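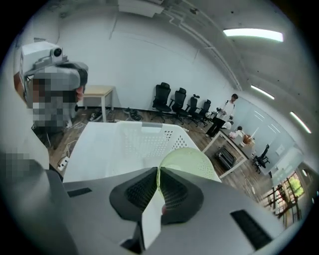

4. Recording Demonstrations with the Hand-Held Gripper

This section covers one recording session with the Fluvamico hand-held gripper, from mounting to upload. It assumes that the Altix recorder software is installed and that the gripper has been paired as described in Section 3. Calibration of the head-mounted camera is covered in Section 5 and is referred to here only where the two procedures overlap.

4.1 Scope of the method

The Covness protocol trains a manipulation policy from demonstrations given by a person holding the gripper. No robot arm is used during recording. The wide-angle camera on the gripper supplies the images, and the pose of the gripper is estimated from those images together with the inertial data. At training time the pose track becomes the action sequence.

The method depends on two conditions. The finger pads must stay in view of the gripper camera for the whole episode, and the background must contain enough fixed structure for pose tracking. Furniture, wall edges, ceiling lights and pipework are all usable. A bare wall at close range is not.

4.2 Before you begin

You need:

Hand-held gripper with both finger pads fitted
Recorder unit, charged
Head-mounted camera (two-view sessions only)
Task objects listed on the session sheet
Calibration board

Check that the storage card has at least 92 GB free. The recorder does not warn you until the card is full, and the open episode is lost when that happens.

CAUTION: Keep the operator's walking path clear of cables. An operator looking at the gripper does not look at the floor. Route power cords along the wall before starting.

4.3 Preparing the gripper

1. Inspect the ribbed faces of the finger pads. Replace a pad if the ribs are worn smooth at the tip. Replace pads in pairs.

2. Wipe the lens with a dry microfiber cloth. Do not use alcohol on the lens.

3. Hold the gripper level and press the power key until the status light is steady green.

4. Open and close the fingers fully, twice. The recorder reads the travel limits from this movement. If the width value in the Altix status bar does not return to zero when the fingers are closed, repeat the step.

5. Squeeze the fingers on a thin flat object, such as a card. The width value should settle within one second and remain stable while you hold the grip.

Note: A width value that drifts under a steady grip usually means that the finger link screw is loose. See Section 9.2.

4.4 Preparing the work area

1. Place the task objects inside the marked area on the session sheet. For container tasks, put the container down first and the objects second.

2. Turn on all room lights. Exposure is locked at the start of each episode, and a light switched on later will wash out the images.

3. If the room has glass walls or windows, start at a position where the gripper camera faces mostly away from them. Reflections of ceiling lights move with the viewpoint and are sometimes picked up as false landmarks.

4. Ask other people in the room to stay outside the marked area. They may be in view of the camera. Face blurring is applied at export (see 4.7), but a person moving close to the lens covers fixed structure that the tracker needs.

5. Do not move tables or chairs between the mapping pass and the last episode. If something has to be moved, make a new mapping pass.

4.5 Mapping pass

1. Select New Map in Altix.

2. Hold the gripper at chest height and walk slowly around the work area. Keep the fingers open.

3. Return to the starting position and point the gripper at the calibration board.

4. Wait for the message MAP CLOSED. The landmark count must be 4000 or higher. With a lower count, repeat the pass at a slower pace and include more of the upper walls and ceiling.

In our reference room the mapping pass produced 3560 landmarks with the blinds open in the afternoon and passed the threshold after they were closed. The count depends more on the light than on the amount of furniture.

4.6 Recording an episode

1. Stand at the starting position with the fingers open and the gripper still.

2. Press the record key once. A short tone confirms the start.

3. Hold still for two seconds. This interval is used to align the inertial data.

4. Perform the task in one continuous movement at normal speed. Do not pause to check the screen.

5. After releasing the last object, move the gripper clear of it and hold still again.

6. Press the record key. Two short tones confirm that the episode has been saved.

7. Reset the objects to a new arrangement from the session sheet before the next episode.

Note: Do not discard an episode because the first grasp missed. If the operator recovers and finishes the task, mark it RECOVERED. In the Araya trials, policies trained with recovered episodes included regrasped dropped objects more often than policies trained on clean episodes alone. Discard an episode only if an object was moved with the free hand.

CAUTION: Do not use the gripper to lift objects by a rim that overhangs another object. When containers are stacked or leaning against each other, the second one can slip onto the lens.

4.7 Checking and exporting

1. Open the session in Altix and select Track All. Processing takes roughly as long as the recording itself.

2. Review the tracking report. Episodes marked LOST are excluded automatically. Episodes marked JUMP must be viewed by hand.

3. For each JUMP episode, play the section around the flagged time. If the jump falls in the still interval at the start or end, trim it. Otherwise exclude the episode.

4. Confirm that Blur Faces is on. For two-view sessions, confirm it separately for each camera. The blur sometimes also covers parts of the shoulder or arm, and this does not need correction.

5. Select Export. The exported folder contains the images, the pose track, the gripper width and the episode labels.

Note: Raw files stay on the storage card until you delete them. Raw files are not blurred. Store the card according to your site's data rules.

4.8 Status messages

WIDTH RANGE: Finger travel limits not read. Repeat 4.3, step 4.

LOW TEXTURE: Too few landmarks in view. Step back from the wall or turn toward the room.

IMU LATE: Inertial data is arriving out of order. Restart the recorder unit. A new mapping pass is not needed.

MAP MISMATCH: Current view does not agree with the map. Check whether furniture has been moved, then repeat 4.5.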